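Part 4. Trying out the two grippers before you commit

Right, so your arms are bolted down and powered up, and you've done the homing in Part 3. Now comes the bit I like best, which is finding out what your grippers are any good at! I run the Varevska fingers on a pair of white six-joint arms, with the Sesau controller doing the thinking, and I've written these steps the way I do them myself. If you've got the Rugemalira fingers instead, the order is the same but your opening value will be different (see the table in Part 6).

You'll want some soft packs for this. I use tissues. They squash, they slide, the wrapper's shiny and they cost next to nothing, so they'll show up a lazy gripper much faster than a wooden block will.

4.1 Checking the wrist camera

1. Open the wrist view on the controller and pick the left arm.
2. Jog the arm until the gripper is over the shelf, pointing down at a slant.
3. Open the fingers all the way. Type 2,549 in the opening box and press Enter (don't drag the slider, it overshoots).
4. Look for both fingers coming in from the bottom of the view. If you can only see one, the camera bracket is twisted. Loosen it, nudge it, try again.
5. Put something with small print within view and see how much of it you can read.

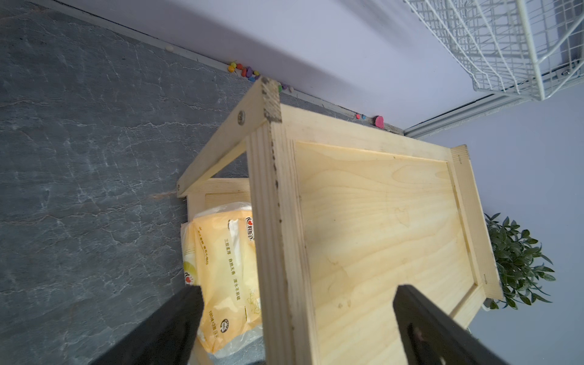
Fig. 4a. Wrist view with fingers open, one either side of the shelf post.

My test for focus is the wrapper. If I can make out the characters on the pack and the grain in the pine top, I leave the lens alone. Don't chase perfection here, you'll be at it until teatime (I once lost a whole Wednesday to it).

Caution: Keep the fingers clear of the post when you close them. They'll happily clamp on to the shelf instead of the pack, and then the arm tries to lift the furniture.

4.2 Checking the overhead camera

6. Switch to the fixed camera and bring both arms forward so the grippers are near the middle of the floor.
7. Set the speed to 2,000 or lower. That's plenty for now.
8. Check you can see both grippers and the whole shelf at once. If an elbow is hiding something you need, move the camera and leave the arm mounts alone.

Note: Don't recalibrate the arms at this stage. I know it's tempting.
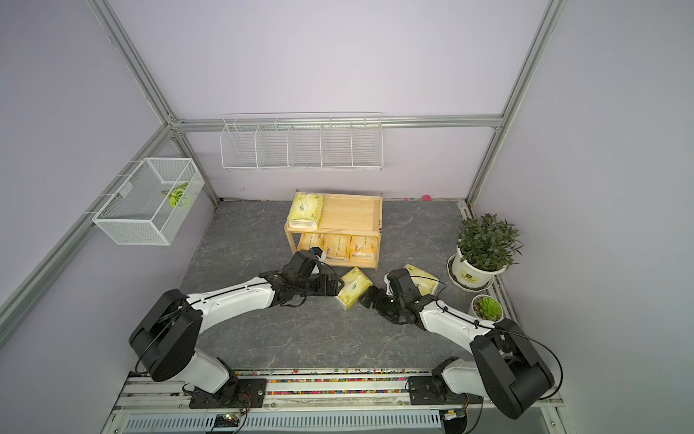
I always compare grippers from this view first and only go to the wrist camera when something puzzles me. You get both arms together, so you can tell straight away if one's sitting higher or has wandered off to the side. It's also where you'll notice when they're getting too friendly: my two are nearly touching in the middle of the floor, with a pack lying between them, and I wouldn't want to run either one at full speed from there. Back one arm off before you start the next bit.

4.3 The comparison itself

9. Park the right arm. Test one gripper at a time.
10. Pick up a pack from open floor, hold it for a slow count of five, put it down.
11. Do the same from the lower shelf, coming in level. This is much harder, so expect some bumps.
12. Swap arms and repeat with the same pack.
13. Write down the closing force for each gripper. Mine go in the Tandville log sheet, but the back of an envelope is fine.

Caution: If the wrapper starts to crease deeply, stop and lower the force by two steps. A split pack makes a right mess of the fingers.

If one gripper keeps dropping the pack and the other doesn't, swap the fingertips over before you blame the motor. Still dropping on the same arm? Go to Part 7, cable faults.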